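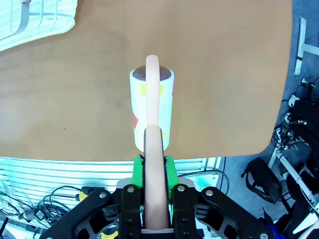 Storing and Reusing Foam Tubes and Tall Canisters

Household Advice Service, Bamville. Revised 5/5/18.

Foam tubing is sold for pipe covering, for padding handles and for protecting edges during a move. Most households keep the leftover lengths, and most of those lengths are spoiled in storage before they are used. The following guidance applies to soft foam tubes of any color and to the tall lidded cylinders in which dry goods and cleaning products are commonly sold.

Storing foam

Foam takes the shape in which it is left. A tube that is folded behind a cupboard for a season will keep a crease at the fold, and the crease is where it will later split. Short lengths should be stood upright in a deep bin. Longer lengths are best laid flat on a shelf or on top of a wardrobe, with nothing placed over them. If a tube must be bent to fit the space, it should be allowed to curve widely over a rounded object, such as a canister, and should be turned end for end every few weeks.

Foam should be kept away from radiators, boilers and sunny windowsills. Rubber bands must not be used to bundle it. A strip of cotton cloth tied without tension is sufficient.

Cleaning foam

Wipe the tube with a cloth wrung out in lukewarm water and a small amount of dish soap. Rinse with a second cloth and leave the tube to dry flat on a towel. Bleach and solvents are not suitable. Pale foam marks easily, and pencil or newsprint should be removed with a clean white eraser before any water is applied.

Cutting foam

A long, sharp knife gives a clean end; scissors pinch the tube and leave it ragged. Mark the length with a fabric pen, hold the tube lightly against a cutting board and draw the blade through in one stroke. Leave an extra 2 inches where the piece is to be pushed over a handle or into a corner. Offcuts shorter than this may be kept for furniture feet and for the inside of boots.

Reusing canisters

Only canisters that have held food should be used again for food. Those that have held cleaning products may be used for string, brushes or garden stakes once they have been washed and dried, and the original label should be left in place so that the former contents remain known. Cardboard canisters must not be immersed. Wipe the inside with a barely damp cloth and leave the lid off overnight.

A tall canister tips easily when it is empty. Dry sand or clean gravel to a depth of one inch will steady it. Mr. Edmund Brzozowska of this office recommends putting the sand in a closed bag first, as it can then be lifted out when the canister is cleaned.

Labels should be written on the body of the canister as well as on the lid, as lids are frequently exchanged.

Disposal

Foam tubing is not accepted with household plastics in Bamville. Clean lengths may be left at the Tokarz Street depot, where they are held for residents who need packing material. Inquiries concerning larger quantities should be addressed to Sławomir Zawadzka at the same depot.

Contact the Service | © 2018 Bamville Household Advice Service | Back to top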